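Trallden opens its room-reset trial to small guesthouses

October 2025 — Trallden is inviting small guesthouses to join Fusutau, its free program for getting a littered bedroom back in order between guests. After a first run in August covering 482 room resets, we can't wait to share it!

The practice room has a bed, a desk with a stool and plenty on the carpet: a water bottle, disposable slippers, wrappers, a face mask and crumpled paper.

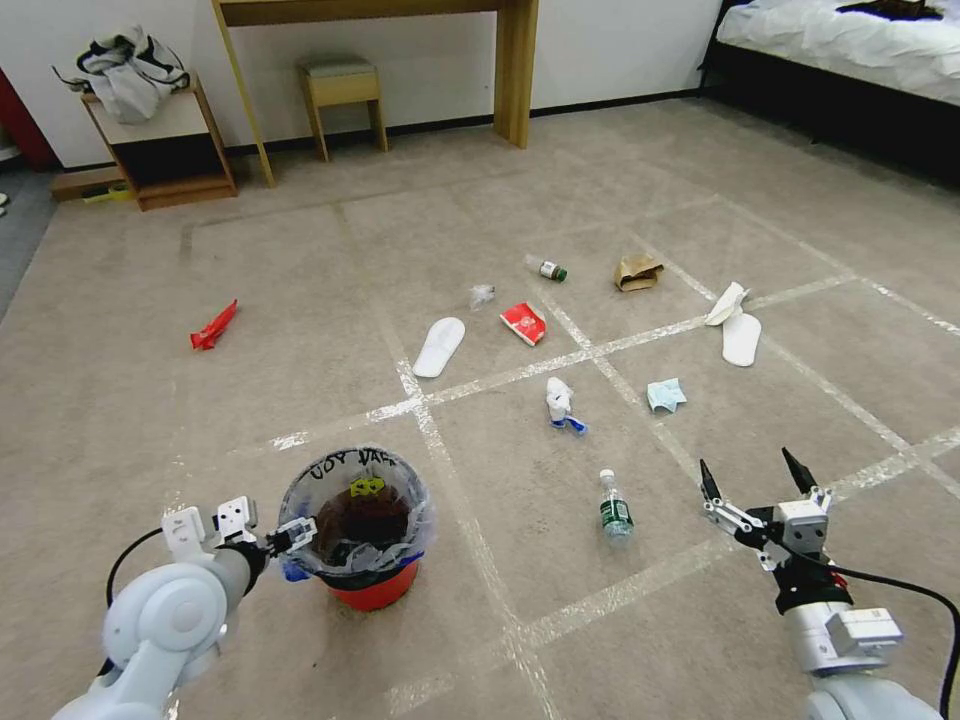

Sơn Hồ said the slippers were always what got missed at his place, and he'd like to see them listed first on the checklist. They now are.

The method is simple — bring the bin to the mess, line it with a bag folded over the rim, and work outward from there. Tissues and cups go straight in.
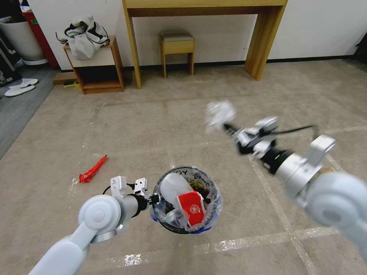
Bottles are sorted separately, and the carpet gets its vacuum last. Printed checklists are free for the first 1200 rooms signed up. Guesthouses can register through the Trallden office in Grekorbridge.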